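**Wurora begins collecting handling examples for its learning gripper in Vinunport**

*Small firm invites workshops and schools to lend everyday objects to the project*

VINUNPORT, July – Wurora, a maker of small automation equipment, announces today the start of Dobre, a programme for gathering examples of how objects are picked up, turned and put down. The examples will be used to train a learning system which controls a light gripper on a workbench. The first stage of the programme will continue for 90 working days at the company's workshop in Vinunport, and a second site will open afterwards in Tristitz.

Wurora was founded in 2013 and has until now supplied sorting and feeding machines to small factories. In these machines every movement is written by a programmer. This works well when the same part arrives always in the same position. It works less well for customers who make short series, where the part is changed every few days and the person who wrote the program is perhaps already busy with another order. Several of such customers have asked the company for a machine that can be shown a task and does not need to be programmed for it.

"We have received this request for many years, and we answered always that it was too early," said Nabila Rahman, managing director of Wurora. "Now we think that the methods are good enough to try seriously. But the methods need examples, and the examples for our kind of work did not exist. So we have to make them ourselves, at our own table, with our own hands."

In the Dobre programme, an operator guides the gripper by hand control through a short task. The movement of the motors is recorded together with the view of a camera which looks down to the table. One such recording is called an episode. During the preparation of the programme the team recorded 244 episodes, and these were used to check the equipment, to write the instructions for operators and to decide which tasks should come first.

The tasks of the first stage are simple on purpose. They include lifting a hollow part from the inside, lifting the same part from the outside, moving it to a marked place, and setting upright a part that has fallen. Printed test parts are used together with common things from a workshop, so that the system does not learn only the shapes which the engineers have drawn for it.
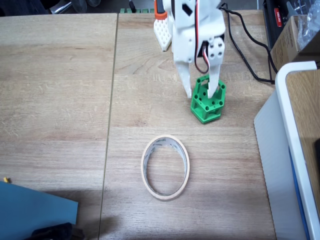 *The Dobre gripper at the workbench, with one finger inside a green hexagonal test part. A roll of masking tape lies on the table nearby.*

Hollow parts have received special attention. A person who takes a cup or a ring will choose without thinking if the fingers go inside or outside. For a machine this choice is difficult, as both ways can be correct and the better one depends on what stands next to the object. The operators are therefore asked to record both ways for each hollow part, and to write one line of explanation when they prefer one of them.

"In the beginning we made everything too beautiful," explained Tien-fu Siu, who is responsible for the recordings. "The table was cleaned, the part was in the middle, and the operator made a perfect movement. The system learned this very quickly and then it was lost when we moved the part by a hand's width. Today we leave other things on the table, we change the starting position, and we keep also the episodes where the operator had to correct himself. A correction is useful, it shows how to come back from a mistake."

Episodes in which the part is dropped or not reached are kept too, and are marked separately. Each episode is reviewed by a second person before it enters the training set. The reviewer checks if the recording is complete, if the description of the task agrees with the movement, and if the camera has been touched during the work. When operator and reviewer do not agree, the episode is put aside until both have looked at it together.

The work at the table is done by 3 trained operators, who change after each hour. Wurora has chosen this rhythm after the preparation phase, when it was observed that the movements became shorter and less careful towards the end of a long session. The first session starts at 8.30 in the morning.

"It is quiet work, and one must be patient," said So-ying Lau, one of the operators. "I worked before in assembly, so the small parts are familiar to me. The new thing is that I must do slowly what I would normally do fast. After some weeks I noticed that I look differently at my own hands when I am cooking – where the thumb goes, when I change the grip."

**Objects wanted**

Wurora invites workshops, repair services and technical schools in the region of Vinunport to lend objects for the second half of the first stage. Of interest are rigid objects which can be held in one hand and are not sharp, not made of glass and without liquid inside. Worn or slightly damaged objects are welcome. All objects will be labelled at arrival and returned at the end of the stage, and the lender receives a short report on how the gripper has managed them.

Camera recordings in the programme show the table and the equipment. Lenders who do not wish that a certain object appears in later publications can note this on the form.

**Next steps**

After the first stage, the trained system will be tested with parts that it has not met during training. Bernadette Ní Bhriain, who leads the software group, will present the results to customers at the Tristitz site. The company does not give a date for a commercial product at this moment, and will decide on it when the tests are finished.

**About Wurora**

Wurora develops and builds feeding, sorting and handling equipment for small and medium manufacturers. The company has its workshop and office in Vinunport.

**Contact for press and for lending of objects**

Chak-lun Hsu
Communications, Wurora
Vinunport

Visits to the workbench are possible for journalists in the afternoon, after agreement with the press contact.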